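Consumer Trial Unit, Zelivmont
Notebook entry, 31 Jul 2021
Entered by D. Moser

Subject: Jonow hand cream, home-use panel, closing of the first round

The sample boxes for the Jonow hand cream went out to 30 panel members under project reference 3743. Each box held one full-size tube without outer carton, a printed card with the posting rules, and a return slip for those who preferred to answer on paper. Tubes were coded by batch. Members were not told which of the two scents they had received.

Reviews were due within nine days of delivery. Members who posted on their own blogs were asked to send the link to this office, and to state near the top of the post that the product had been supplied free of charge. The wording of that statement was left to the member, as agreed with Karagiannis in January. In several posts the statement was placed after the final paragraph, beneath the rating. These have been sent back for correction and are not to be entered in the results until the change is made.

Remarks on texture were favorable on the whole. The word "greasy" appears in posts on both scents and should be coded under absorption, not under feel. Roy Holroyd coded the first set under feel; the sheet has been corrected and initialed. Remarks on the cap were less kind. Members describe it as stiff, and one reports opening it with a dish towel.

Star ratings continue to cause difficulty. The blog template allows half stars and the paper slip does not. Until a decision is made, half stars are to be recorded as given, in a separate column, and no average is to be drawn across the two sources.

Batch 1771 was held back. The label text on that batch lists the ingredients in a different order from the approved proof, and Dameck has been asked in writing which version is current. No reply is on file. Members who were to receive 1771 have been moved to the second round and notified by email.

Questions for the second round, as drafted by Socorro Ñahui:
Would you have bought this product at full price?
Had you used a product from this maker before?
Did receiving the product at no cost affect your rating?

The third question was discussed at length. The undersigned considers that members will answer no in nearly every case and that the answer will tell us little. It remains in the draft for the present.

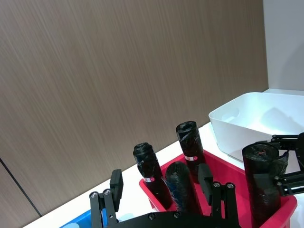 Lacey Lightfoot, reading the draft, would keep the third question but move it to the front, before the member has given any rating at all, and would ask it as "Do you rate free products differently from ones you buy?" She adds that her own early reviews were kinder than they should have been and that she would have said so if asked.

Her wording is adopted for the next draft. Damir Omerović to revise the card and the paper slip to match, and to add half stars to the slip if the printer can still accept changes. Link list to be checked again before the second mailing. Two members have changed their blog addresses, and the old links lead to blank pages.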